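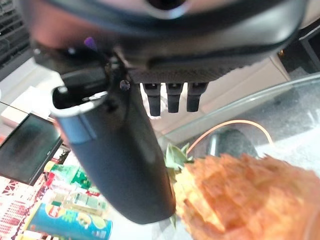
My robotics club has a robot hand, and I get to drive it. Okay, I share it with everybody else in the club, but when it's my turn it feels like mine. We call it Akach. I'm going to tell you how a robot picks things up, and why it's so much harder than you'd think.

First, try something. Pick up a pencil. Easy, right? Now do it again with your eyes closed and thick mittens on. Your fingers can't tell where the pencil starts, or if it's slipping, or if you're squeezing too hard. That's pretty close to what a robot has to deal with every time.

What a gripper does

A gripper is the hand part of a robot. Some have two fingers, some have more, and some use suction cups like a tiny vacuum cleaner. A gripper has to do two jobs at once. It has to squeeze hard enough to hold on, but it can't squeeze so hard that it squashes the thing. Imagine carrying an egg and then a brick, using the same hand. You'd switch without thinking about it! A robot needs somebody to tell it, or it needs sensors that can feel the push.

Texture helps a lot. Look at the bottom of your sneakers. Those bumps and grooves are there so you don't slide around, and a rough patch on a gripper works the same way.

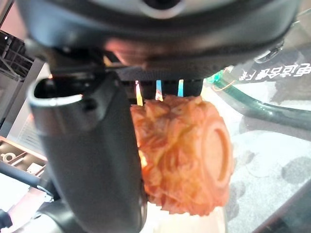

An orange carved piece, up close. Look at all those swirls!

Bumpy shapes are sneaky. A smooth ball is the same all the way around, so it doesn't matter much which side you touch. A carved shape has high spots and low spots. If a finger lands on one high spot, the whole thing can tip or spin. When I practice, I try to find two places straight across from each other. You can test this with a lumpy potato at home. Pinch it with just two fingers in different spots and see which ones make it wobble.

Why we practice so much

At the start of the year our club made a goal of 700 practice grabs before the Brudska Cup, our contest in December. I thought that was way too many. Then I dropped things on 9 of my first turns and changed my mind. We write every try in a notebook, even the bad ones (especially the bad ones, our coach says), and by now we have 405 written down.

Real robots that learn from practice can need over 2,000 tries for one kind of job. They don't get bored, which I think is a little unfair.

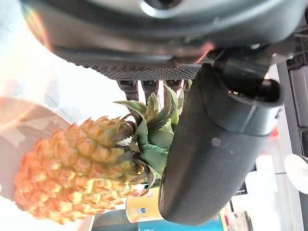

How to plan a good grab

Fruit is great for planning, and a pineapple is my favorite because it's really two shapes stuck together. There's the fat, scaly body and then the spiky leaves. If you go for the leaves, they can bend. If you go for the body, you need a hand that opens wide enough. So before I move anything, I ask myself three questions. Where is the heavy part? Which bits bend? How will my fingers get in there without bumping something else?

That last one gets me all the time. I'm so busy watching the thing I want that I forget about the table — and then, clunk. Glass is the worst, because you can see right through it and it's hard to tell how close you are. Cameras can have trouble with glass for the same reason. Now I come down slowly and stop early, and then I go the last little bit in baby steps.
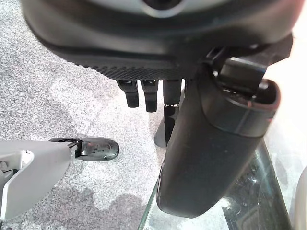

Tumaini Mwaipopo told me I should put in the part about letting go, because kids always forget that it counts too. If you open the fingers while the thing is still up high, it falls, and at the Brudska Cup a dropped object gets you zero points even if your grab was perfect.

So, letting go! Lower it until it's sitting on something solid. Wait a second. Then open up slowly and lift straight up, so you don't knock it over on your way out. I practice with a paper cup and a pair of kitchen tongs when I'm at home, and you can do that too. Start with the cup empty. Then put a few dry beans in it and see how much harder you have to squeeze.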